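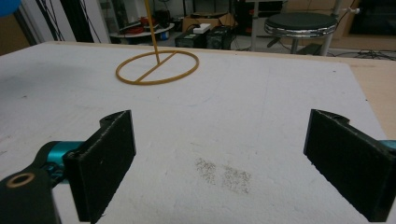
플루리나 임호프는 1차 편집본 시사 후 제출한 의견서에서 전반부의 내전 배경 설명이 지나치게 길고, 주인공이 국경을 넘기로 결심하는 대목이 늦게 나온다고 지적하였다. 본 제작진은 이 의견을 받아들여 도입부 구성을 조정하였으며, 그 내용을 포함하여 장편 애니메이션 「올트컴」의 제작 경과를 다음과 같이 보고드립니다.

보고일: 2020년 4월 24일
수신: 아메가시 영상기금 사업관리 담당
발신: 재스콤 제작관리부

1. 추진 현황
전체 536개 컷 가운데 레이아웃 작업은 모두 완료되었습니다. 본편 상영시간은 100분으로 확정하였고, 각본은 7고를 최종고로 하여 동결하였습니다. 도입부 조정에 따라 외무부 회의 장면은 삭제되었으며, 해당 장면의 정보 일부는 중반부 무선 교신 대사로 옮겼습니다. 감독 아나스 지아지아는 조정안에 동의하였고, 수정 콘티는 기금 측 공유 폴더에 등록되어 있습니다.

2. 애니메이션 및 렌더링
인물 애니메이션은 수도원 잠입 시퀀스까지 1차 승인을 받았습니다. 지하 수로 추격 시퀀스는 물 표현의 재계산이 필요하여 일정이 두 주 지연되었습니다. 지연분은 후반 작업의 여유 기간으로 흡수할 예정이며, 최종 납품일에는 변동이 없습니다. 군중 장면은 플럴소프에 외주로 발주하였고, 시험 컷에 대한 수정 요청을 전달한 상태입니다.
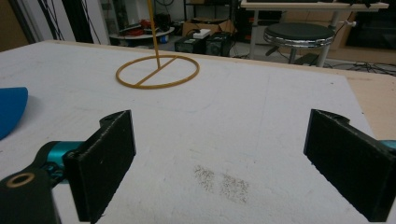
외주분의 색 관리 기준이 본사와 달라 야간 장면의 암부가 뭉치는 문제가 확인되었습니다. 기술감독 그레고르 에이트켄이 변환 설정을 통일하였으며, 이후 입고되는 컷부터 새 기준을 적용합니다. 이미 입고된 컷은 색보정 단계에서 개별 처리하겠습니다.

3. 음향 및 음악
주요 배역의 가이드 녹음은 마쳤으나 본녹음은 성우별 원격 녹음으로 방식을 변경하였습니다. 이에 따른 장비 대여비는 예비비에서 집행하였습니다. 작곡가 아라빈드 수바르나는 주제곡과 추격 장면 음악의 초안을 제출하였고, 결말부 음악은 편집이 확정된 뒤 착수합니다.

4. 예산
집행액은 승인된 범위 안에 있습니다. 항목 간 전용은 2건으로, 출장비 일부를 원격 검수 체계 구축에, 시사회 준비비 일부를 렌더링 서버 임차에 돌렸습니다. 전용 신청서와 증빙은 별첨하였습니다.

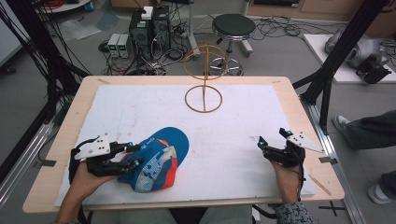
렌더링 서버의 임차 기간은 11월까지이며, 연장이 필요할 경우 사전에 협의를 요청드리겠습니다.

5. 향후 계획 및 협조 요청
다음 보고 기간에는 지하 수로 시퀀스의 승인과 결말부 편집 확정을 목표로 합니다. 결말의 두 가지 안에 대해서는 흥 크엉 각본가가 비교 자료를 작성하고 있습니다. 자료가 송부되면 기금 측의 서면 의견을 부탁드립니다. 아울러 등급 분류 신청에 필요한 지원 확인서의 발급을 요청드립니다.

별첨: 항목 간 전용 신청서, 집행 증빙 목록, 수정 일정표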